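Prodengate Monitor, User Guide for Local Newsrooms
Section 6: Setting up alerts for suspicious accounts

Prodengate Monitor reads public posts that mention your station, your hosts or your local candidates, and it groups the accounts which repeat the same text. This section explains how to prepare the alerts before an election period. Please finish Section 5 (user roles) first.

6.1 Before you start

You need an editor login and the list of names you wish to follow. Write each name as the public writes it, including the common spelling mistakes. For the Billthorpe edition the list is already loaded, and you only need to check it.

Note: A name shorter than two letters is not accepted.
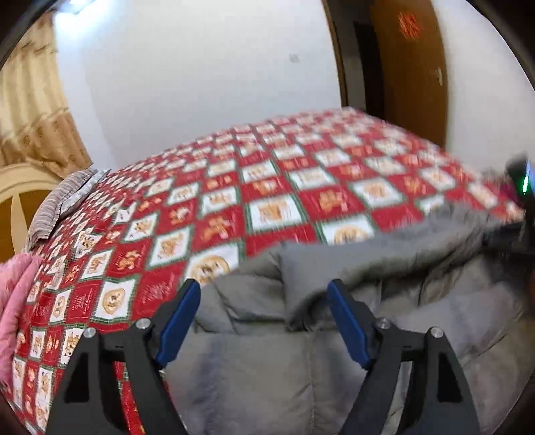

6.2 Creating a watch list

1. Open the Lists menu and choose New List.
2. Type a title. The title is seen by all editors, so please avoid private remarks.
3. Paste the names, one on each line. One list can hold 1227 names.
4. Choose the sources. Comments under your own articles are switched off at first.
5. Press Save. The first collection can take six hours. During this time the list shows the word Waiting, and you should not press Save again.

Caution: If you delete a list, its history is deleted also. Export the history before.

6.3 Setting the alert level

1. Open your list and press Alerts.
2. Select Low, Medium or High. With High, you receive a message when two accounts post the same sentence. We advise Medium for daily work.
3. Enter the e-mail address of the desk, not of one person.
4. Press Send Test. If the test message does not arrive, look in the spam folder, then see error 1256 in Section 9.

Caution: An alert does not prove that an account is false or is paid by somebody. Supporters of a party often copy the same slogan in good faith. Do not publish an account name only on the basis of an alert.

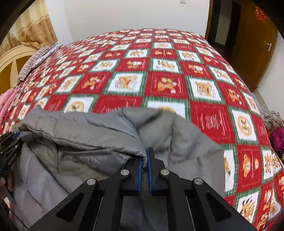

Prodengate Monitor User Guide, page 22

6.4 Reading the alert report

Each report has a table with the account, the repeated text and the time of the first post. The column Favored Host shows which of your presenters is shared most often by the group. A high number in this column says nothing about the opinions of the presenter.

To remove an account from the report, tick the box beside it and choose Ignore. The account stays in the history and can be restored later.

6.5 Connecting with Bonsu

If your newsroom uses the Bonsu archive, the reports can be stored there each night. Go to Settings, then Connections, and enter your Bonsu key. The key from February is not valid after the update, so please ask Trotel support for a new one.

Note: Reports which were made before the connection are not moved. You must upload them by hand.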